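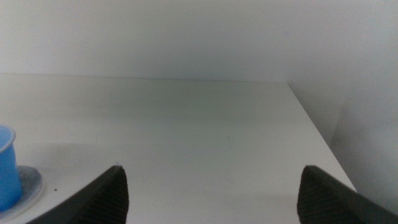

Blue cup, left side of the table.

Home About Archive House Garden Contact

July 4, 2023
by Inese Ots

The water bill came to $111. It is usually a little under half that, and I live by myself, so I assumed somebody had typed it in wrong. I called the water office and the man read me the meter numbers, and they matched the ones on the meter when I went out and looked. Some 2,354 gallons over what I used in the same period last year. He said it was most likely a toilet. He said it in the tone of a person who says it all day.

I did the food coloring test that night. You put a few drops in the tank, leave it alone, and come back to see if the color has moved down into the bowl. The upstairs one was fine. The downstairs one had gone pink by the time I finished the dishes.

I had never taken the lid off that tank. It was here when I bought the house and it has always flushed. Inside, the flapper had gone soft and left black on my fingers, and there was a crust where it sits on the seat. I turned the shutoff valve behind the toilet and it would not close all the way, so the first job became a different job. I have noticed this about plumbing. I left it running a thin stream into the tank overnight and went to the hardware store the next day.

A new flapper is cheap. I bought the wrong one. There are 2 common sizes and the package says which on the back, in small print, and I had measured the outside of the old one when I should have measured the drain opening. My neighbor Vija Jõgi had done the same thing in her own bathroom and she offered me the one she never returned, still in its bag. It fit. The wrong one is now in my drawer for whoever needs it next.

The valve I did not want to touch. It is the old kind with a football-shaped handle, and the pipe behind it goes straight into the wall. I paid Daichi Honda, who did the kitchen pipes a while back, and he swapped it for a quarter-turn valve. He shut the water off at the street side of the house, and that was how I learned where the main shutoff is. It's behind the paint cans. I have moved the paint cans.

After he left I cleaned the seat with a scouring pad, put the new flapper on, and hooked up the chain. First try, the chain was too short and held the flapper open a hair. Second try it was long enough to get caught underneath. You want a bit of slack and no more. Then I did the coloring test again and the bowl stayed clear until morning.

I also went through the rest of the house while I was in the mood for it. The kitchen faucet is fine. The outside spigot on the garden side drips from the handle when it is open, but only then, and I can live with that until fall. The water heater has some rust on the floor under it that I don't like the look of. I put a dry paper towel there and it was still dry after a day, so it may be old. I will check again in August.

The best test costs nothing. Turn off everything that uses water, go look at the meter, and find the small triangle or dial that spins with low flow. Write down the reading. Wait 10 minutes and look again. If anything has moved, water is going somewhere. Mine was turning slowly the whole time before the repair – I could see it without my glasses. Now it sits still.

I asked the water office about an adjustment. They have a form for it, and they want the receipt for the parts and a copy of Daichi's bill. Since my part came from Vija I only have the receipt for the wrong flapper. I sent that in with a note saying what happened, and I am waiting to hear back.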